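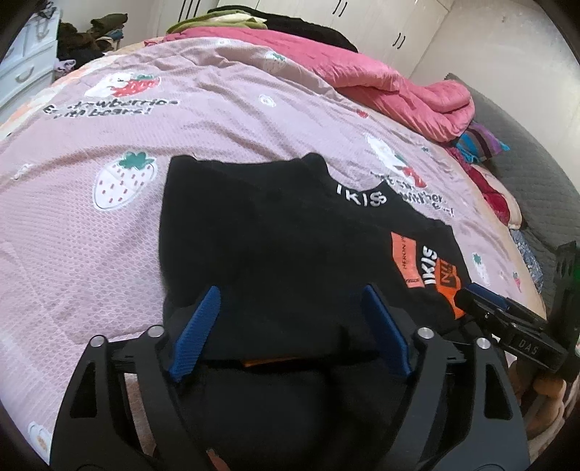 图1 床面上的黑色上衣，已叠成大致的长方形，领口一侧略有堆叠。

Flodton 床面叠衣状态集
数据说明，第3版

概述

Flodton 收录家庭卧室内在床面上整理衣物的图像及对应文字标注，单条记录对应一件主体衣物在某一时刻的状态。全集最多2,000条记录，标注内容为衣物类别、折叠状态、可见印花与文字、承托面和周边织物。标注语言为简体中文，衣物及床品上的外文按原样转写，不翻译。

本集的对象是软质织物。衣架、收纳盒、鞋类和箱包只在出现于背景时记入环境字段，不单独成条。

衣物类别

类别表沿用 Carna 词表的上装、下装、床品、配饰四个大类，在上装下补充了细目。仅凭单张图像无法区分T恤与卫衣时，类别填“上衣（未定）”，不得参照同组其他图像回填。同一件衣物在折叠后袖口和下摆常被压在内侧，展开图中可以判定的细目，在折叠图中允许保持未定。图1按此规则标为“上衣（未定）”，图2标为“卫衣”。两条记录的类别不一致属正常情况，校验脚本不报错。

折叠状态

状态字段取值如下：

平铺：衣身展开，主要部分贴合承托面，袖子方向不限。
部分折叠：至少有一处折入衣身，整体轮廓尚未收拢。
成形：轮廓收拢为长方形或近似长方形，边缘允许不齐。
堆放：无可辨认的折线，织物成团或随意叠压。
悬挂：由挂钩、衣架或杆件承重。
不可判定：遮挡过多或仅见局部。

“成形”不要求棱角规整。领口堆起、侧边外鼓、表面有褶，均不影响取值，另在备注中写明。袖口搭在衣身中央而衣身仍然铺开的，主状态可取“平铺”，袖子另用子字段“袖位”记录，左右袖分开填写，方向以图像左右为准。

状态字段只描述当前时刻。标注员不得根据状态推测下一步操作，也不得把同组图像按折叠进度排序。组内编号无时间含义。

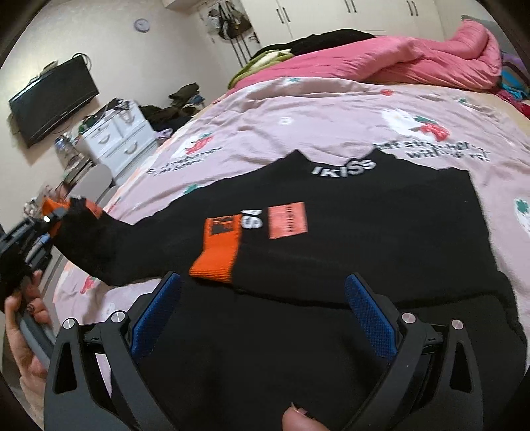
图2 平铺的黑色卫衣，橙色罗纹袖口，一只袖子向左伸展，另有一只袖口折放在衣身中部。

印花与文字

衣物文字写入 text_garment，床品文字写入 text_bedding，两者不得合并。转写以该图可辨认的字符为准。图1中上衣胸前的白色字样转写为“IKIS”，图2转写为“IKISS”。折叠和褶皱会遮住字母，因此同组记录出现差异时保留差异，不作统一。品牌字段留空，除非吊牌或领标上有完整名称。

橙色图案上的小字只能读出一部分时，用问号标在不确定的字符之后。图1右下方橙色图案旁的竖排小字记为“HERON P?”。图2的橙色标签上可见深色小字，字符不可靠，记为“有文字，未转写”。

床品印花按主题记录，不描绘轮廓。图1、图2的主题均为草莓，图1另有小熊。床品文字示例：图1为“strawberries with bears!”，图2为“eat strawberries with me!”，后者部分字迹不清，置信度取“中”。

颜色

颜色采用粗粒度名称，不记色值。同一织物在不同光线和距离下会落入相邻色名，例如粉色床品在近处的图像里偏紫红。此类情况统一取上级色名“粉”，细分描述放入备注。衣物主体色与部件色分开填写：图2主体为黑，袖口为橙。

承托面与周边织物

承托面字段记录衣物直接接触的表面，常见取值为床单、被套、毯子、床垫。床单与被套难以区分时取“床品（未分）”。

周边织物只列可辨认者，按由近及远的顺序书写。图1可写为：亮粉色毯子，堆皱；橄榄绿毯子与黑色布料，叠放于床头；条纹围巾，局部；灰色绗缝枕头，靠墙。图2在床头记亮粉色被子、黑色衣物和绿色毯子，在床的右侧记一堆含青、紫、红色的织物。堆放在一起的织物无法确认件数时，不填件数。

环境字段

环境字段可选，用于记录床以外的家具与收纳。图2示例：白色抽屉柜，两个抽屉，弧形拉手，柜顶有线缆等杂物；柜旁堆有深橄榄色衣物；墙角为白色衣柜门，深色竖拉手；墙面挂钩架上挂有包和衣服；左侧墙上有黑色平板电视，其上方靠近天花板处为圆形挂钟。图1未填写该字段。

字段一览

id：记录编号
group：同一场所、同一次整理的组号
category：衣物类别
state：折叠状态
sleeve_l / sleeve_r：袖位
color_main / color_part：主体色、部件色
text_garment / text_bedding：文字转写
support：承托面
nearby：周边织物
room：环境，可空
note：备注，可空

其中 category、state、support 为必填。其余字段缺失时写 null，不写空字符串。text 类字段存在文字但无法读出时，写“有文字，未转写”，不写 null。

标注与复核

标注使用 Irkard 表单完成。每条记录由2人独立填写，状态字段不一致时提交复核，文字字段不一致时取较短的可靠转写，并在备注中保留另一版本。MacPherson 批次早于袖位字段的加入，袖位暂为 null，计划在11月补齐。

已知问题

深色衣物上的折线对比度低，“部分折叠”与“成形”之间的分歧主要出现在黑色上衣。
印花床品与浅色衣物边界接近时，下摆位置容易误判。
旧批次有9条记录将被套误记为毯子，修正表见 errata.csv。
床品覆盖面偏窄，纯色床品不足。

使用限制

本集适用于衣物状态识别、图文对应和家务整理类描述任务。标注不含尺码、面料成分和洗涤信息，不应据此推断。划分训练与测试部分时应以 group 为单位，避免同一床品同时出现在两侧。

维护

维护人：Brock Friesen
本说明更新于2024年9月25日。更正请附记录编号、字段名和建议取值，一条更正对应一个字段。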